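5th May, still room, Brosdale

Second run on the Chraibi botanical bill. Charge was 12 L of neutral, cut to 50% with filtered water, juniper and coriander steeped overnight in the pot. Orris went in this morning with the angelica.

Heat on at 7:40. First drops later than last time, probably the new gasket seating. Took 80 mL of heads and set it aside. Smelled mostly of citrus peel with a bit of nail polish behind it.
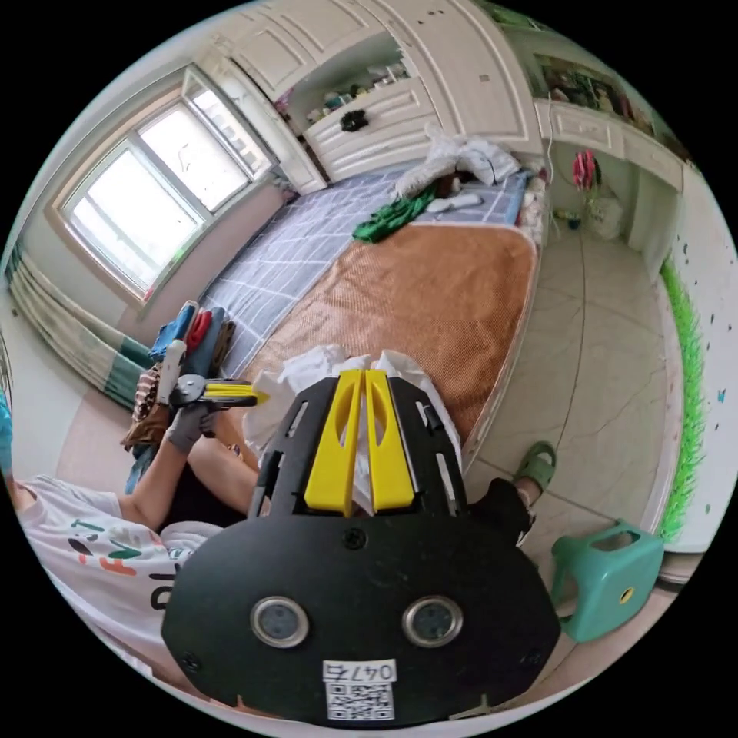
Hearts were clean from the start. Coriander comes through before the juniper, the reverse of what we had on the Anico bill, and I'd like to know if that's the steep or the seed. Innes Pringle thinks the seed. It came in from Heketdale in a new sack and looks paler than the old lot.

Changed jars every 700 mL. Jar three has the best colour of flavour, if that makes sense: resin, pepper, a little violet. Jar four starts to go stewed. I'd cut earlier next time, around 72% off the spout.

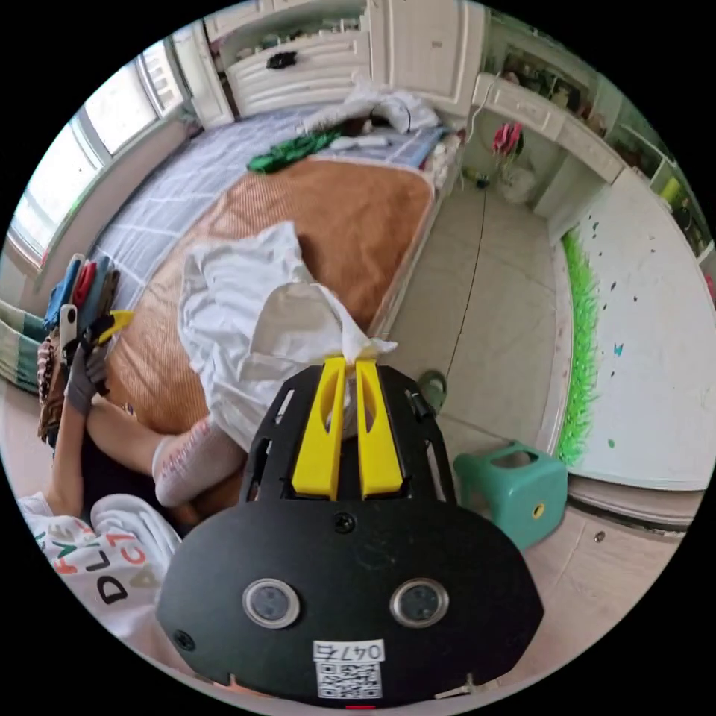
Louching test on jar three: slight haze at 40%, clear again at 43%. Will bottle the sample at 43 and leave it to rest before anyone tastes it properly.

Meter on the water line read 2,131 at shutdown. Condenser flow was steady all morning.

To do: weigh the coriander again, old lot against new. Order a spare gasket. Relabel the September jars, the ink is coming off.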